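PRESS RELEASE
For immediate release - 8 March 2024

Nanard puts its smallest gripper kit on sale, and asks only for a corner of your table

STOLUVDALE - Nanard, the Stoluvdale maker of small robot kits for classrooms, clubs and people who ought to be doing something else, today opens orders for the Elunis, a tabletop gripper kit that arrives in one box and teaches its owner a great deal about patience.

The Elunis does one job. It picks up a small thing and puts it somewhere else. Nanard is aware that a toddler can do this, and that the toddler comes without a manual. The firm's view is that moving a battery from a cloth into a dish is still the best first exercise in robotics anyone has come up with, and that most beginners' kits skip over it in their hurry to get to dancing.

The kit is supplied as 189 parts, including the servos, brackets, cables, controller board and a screwdriver that fits. Early testers asked for the last item in fairly strong terms. Assembly takes an evening for the handy and a weekend for everyone else. The servo leads are left in plain view so that a wrongly plugged one can be found without taking the whole gripper apart again.
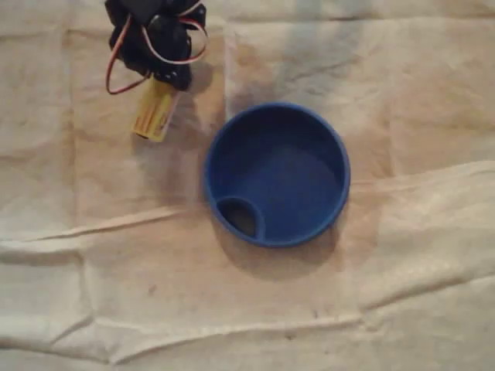
Small round things are harder than they sound. They roll, they turn in the fingers, and a grip that is firm at one end may be hopeful at the other. The Elunis handbook gives 107 pages to the subject, with exercises that begin at closing the fingers on nothing at all and work up to setting an AA cell down in a container without knocking the container over. There is a chapter on cloth, too. A creased cloth stops a battery rolling off the table, but it also means the surface is never quite the height the software thinks it is, and owners will learn to allow for that.

Control is by a hand-held dial unit or from a laptop. Users can guide the gripper through a movement, save it, and play it back as often as their family will put up with. Saved movements are kept as plain text files, so they can be edited, shared or blamed on someone else.

"We could have made it faster," said Renato Cabrera of Nanard. "We tried that. It threw a battery into a cup of tea, and after that we made it slower."

The new kit replaces the firm's Căpraru arm, which was bigger, louder and much loved by the sort of customer who owns a vice. Căpraru owners need not feel abandoned. Spare parts stay on sale, and the Elunis gripper can be bolted to the older arm with an adapter plate, sold separately, as adapter plates always are.

Before launch the kit went out to schools and home workshops on a long loan. Nanard asked each of them to log every attempt at the battery exercise, the bad ones included, and to send the logs back unedited. The company set itself a target of 1000 logged attempts before it would take any orders, and says it was surprised by how much people will write when a battery refuses to be picked up.
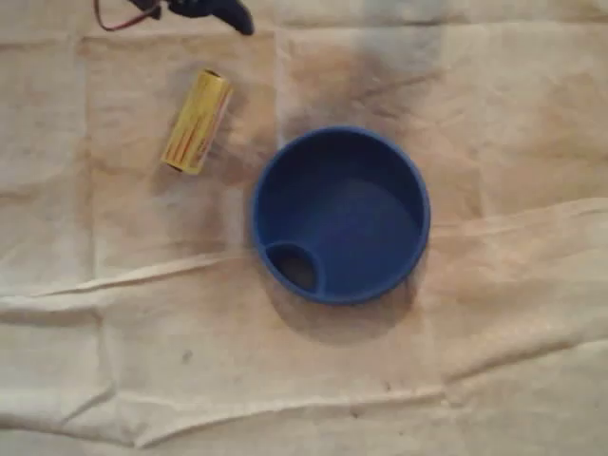 One teacher on the loan scheme wrote that her pupils argued for most of a lesson over whether to approach the battery from the side or from the end, then tried both and argued about the results. She added that she would like the kit back, and that the manual should say sooner how to set the finger pressure. It now says so on page two. Another tester reported that the handbook's jokes were not as good as its diagrams. This has been noted and the jokes have been kept.

Price and availability

The Elunis costs £117, including the handbook and the dial unit. Batteries to practise on are not supplied, on the grounds that every household already has a drawer of them. Orders are open now from the Nanard website and at the trade counter in Stoluvdale, with the first boxes leaving in March. School orders can be paid by invoice.

About Nanard

Nanard designs and packs robot kits in Stoluvdale. It makes grippers, arms and replacement parts for both, and runs a repair desk for kits of any age, provided the owner sends all the pieces.

Press contact: Renato Cabrera, Nanard, Stoluvdale. Review kits are available on loan and should be returned with the screwdriver.

ENDS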